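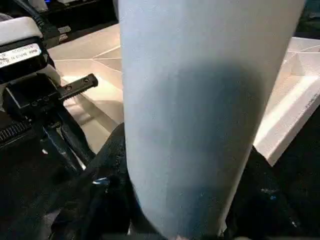
My spring walk-through of the basement at the Jaltgate building took most of a morning, and I came out of it with more notes than boxes checked. The supply room is where I always get sidetracked. Anything long and smooth and round, like that pale tube, goes upright down there if I have any say in it, and I check what it's standing in while I'm at it.

Basement checklist, 31/05/2025

Floor drain cover seated – OK. Lifted it, cleaned it, put it back.
Stair handrail tight – NO. Top bracket wiggles. I had one screw in my pocket and it was the wrong one, of course!
Exit path clear to 36 inches – OK now. I moved a stack of chairs to get there.
Extinguisher gauge in green – OK, but the tag is hard to read.
Water heater, nothing stored close by – OK.
Emergency light, test button – NO. It came on and quit after 5 seconds. Needs a battery.
Water meter – reads 3,337. Writing it here so I can find it in August.
Sump pump float moves freely – OK (it sounds awful, but it sounded awful last year too).
Shelf load labels – one says 400 pounds, the one under it lost its label. I'm keeping heavy stuff off it for now.

Ketsara Wiriya has the key if you want to look at the handrail before I do.

Comments (2)

dmk: Check that bracket for a stripped hole, ours at Rurnton had one. Longer screw fixed it.

Ketsara Wiriya: Battery is ordered. Key is on the usual hook.

Recent
Attic checklist, with complaints
Golestani annex: gutters and downspouts
Which ladder goes where

Buildings > Jaltgate > Checklists > Basement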